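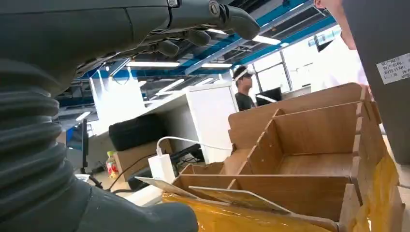
How big a water tank does the Oltier site need for the new communal hut?

One that holds 3,000 litres would do us, I think, and I'd spend whatever is left over on decent guttering.

I know that will annoy the people who had their hearts set on the 4,000 litre one, so let me go through how I got there. I've had a week of evenings with the rain gauge book and a pot of tea, and it is more interesting than it sounds (well, it is to me). We get roughly 620 mm in a year, going by the book, and the thing that jumps out is how badly it is spread. May was dry, June was dry, and then July threw it down for days on end when the beans were already drowning. A bigger tank only helps if there is enough rain to fill it before the dry weeks come, and the hut roof isn't large. It's also a flat sort of roof with moss all over the north side, and moss soaks up the first bit of every shower before the gutter sees a drop.

The other thing is the base. Full of water, either tank weighs more than a car, and the ground behind the hut is soft right up to the hedge. I pushed a cane in with one hand and it went down to the second knot! So there's hardcore to pay for whichever one we go with, then slabs, and the bigger tank wants a wider base that would stick out into the path where everyone turns their barrows. We could move the path, I suppose. I don't want to be the one who suggests it at the meeting.
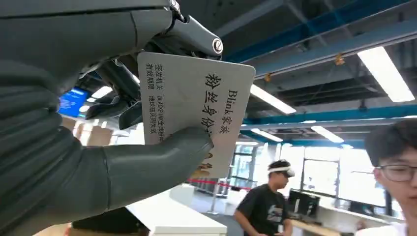 On Wednesday, Ronby Plots wrote:

> We put ours in two winters ago and my only real regret is the tap.
> It came fitted right at the bottom and it clogged with muck within
> a season. You can't get a can under it either, so everyone tips the
> can sideways and half fills it. If you are still choosing, ask for
> the tap to go higher up, or stand the whole thing on blocks.
>
> Also, is anybody at your end going to use a pump? We went without
> and the far plots get a dribble through the hose. They have more or
> less gone back to the mains trough.

Thank you for this, it's exactly the sort of thing I was hoping for. I hadn't given the tap a thought. I rang Mohamedi, the builders' merchant on the Ronby road, and they say they can fit it higher for a small charge if we order through them. You do lose the water below the tap, but since that's where the sludge sits I can't get very upset.

On the pump, I'm against for now. We have no power at the hut and I don't fancy a petrol one chugging away on a Sunday morning. The far plots are 5 minutes with a barrow, and most of us down that end (I'm one of them) have our own butts anyway. If it turns into a real nuisance we can look at it again next spring. I'd leave a spare outlet on the tank so we could add one later.

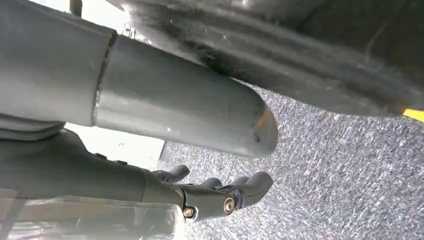 Overflow is the bit I do want us to get right before anything is ordered. When the tank is full and it's still raining, all that water has to go somewhere, and at the moment the plan on the noticeboard shows it going nowhere at all. I'd run it along the back of the hut and into the ditch, with a branch left closed off in case we ever add a second tank. For the closed-off branch we want a proper rounded cap on the end, like the one on that grey tube up there, and it can be every bit as scuffed as that one for all I care. I've got lengths of old pipe behind my shed which anyone is welcome to look through.

As for make, the Flolorska tank is the one I'd pick out of the two quotes. It has a lid you can lift off without a spanner, and the inlet has a leaf basket that comes out for cleaning. The other one is cheaper but the lid is bolted down, and I can see us never looking inside it again.

Could people send me any objections before the next meeting, please, on the list or on paper through the hut door? And if somebody has a long spirit level I could borrow - mine's been left out in the rain and the bubble has gone.

Oltier, plot by the hedge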